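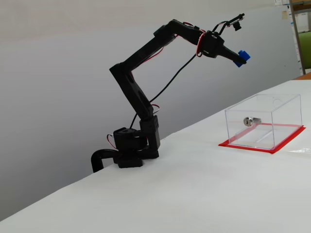

About Cadstead

Cadstead is an independent evening and weekend school for adults. We teach bookkeeping, small business writing, and everyday math to people who have been away from a classroom for a while. Our rooms are on the second floor of the Enache Building, above the hardware store, with the entrance on the parking lot side.

The school opened with one course, a bookkeeping class for people who ran their own shops and did their accounts at the kitchen table. There were seven students in it. Most of them came back the next term and asked for something on payroll, so we wrote a payroll course. A good part of our schedule has been built that way since then. Somebody asks, we find out if enough other people want the same thing, and we look for a teacher.

What we teach

Bookkeeping is still the largest subject. It runs in two levels, and the second level covers payroll, sales tax, and closing the books at year end. Students work on paper for the first three weeks and move to a spreadsheet after that. We do not teach any one accounting program. Students who already use one are welcome to bring their questions about it to the open hour on Saturday morning.

The writing courses cover letters, quotes, invoices, complaint replies, and job ads. They are short, five evenings each, and students bring in pieces from their own work. We take names and account numbers off anything that gets passed around.

Everyday math starts with fractions and percentages and goes as far as loan interest. There is no entry test. Teachers talk with each new student for a few minutes before the first class and may suggest a different starting point.

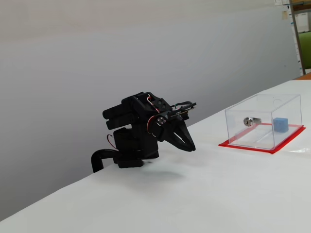
Class size is limited to 14 in writing and 18 in everything else. We have been asked many times to raise those limits, mostly by people on the waiting list. We tried larger groups in one fall term and went back to the old size the next spring, mainly because the teachers could no longer return marked work within the week.

Who comes here

More than 100 people take a course with us in a usual year. A little over half of them own a business or work in a family one. The rest are changing jobs, coming back to work after raising children, or studying for a certificate somewhere else and want help with the number work. Our oldest student so far enrolled at 70 and finished both levels of bookkeeping.

Many students travel in from Nullwood and the farms to the north of it, and evening classes end at 8:40 so that they can make the last bus. If the bus schedule changes, we change the class times with it and send a notice to everyone enrolled.

Our teachers

All of our teachers have done the work they teach. Some are retired from it, and some still have day jobs in accounting offices, banks, or print shops. New teachers sit in on a full course before they lead one. They are paid by the hour, including the hours they spend marking.

Fees and help with fees

A single evening course costs $55, with the workbook included. The second level of bookkeeping is longer and is charged as two courses. Fees can be paid in two parts, the first at enrollment and the second by the fourth class. Anyone who drops out before the second class gets the full fee back.

The Bimia Fund pays for a number of places each term. It was set up by former students and is kept separate from the school's own money. The application is one page long and asks about household income and which course you want. It does not ask for references. Decisions are sent by mail before the term starts.

Certificates

We give a certificate of completion to students who attend at least four out of every five classes and hand in the final piece of work. It is our own certificate and does not count as college credit. Local employers know it, and we will confirm a student's attendance in writing if the student asks us to.
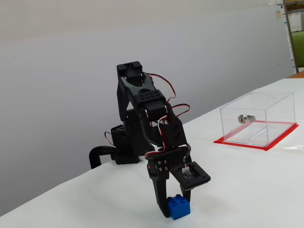
Black robotic arm on a white tabletop.

Visiting and enrolling

The office is open on weekday afternoons and during the Saturday open hour. You are welcome to stop in, look through the workbooks, and ask to sit in on a class before you sign up. The elevator is at the back of the lobby – press the buzzer marked Cadstead if the inner door is locked.

Enrollment for the fall term is open now, and classes start in the second week of September. Forms can be picked up at the office or requested by phone, and we can mail one to you.

Page last updated Aug 14, 2025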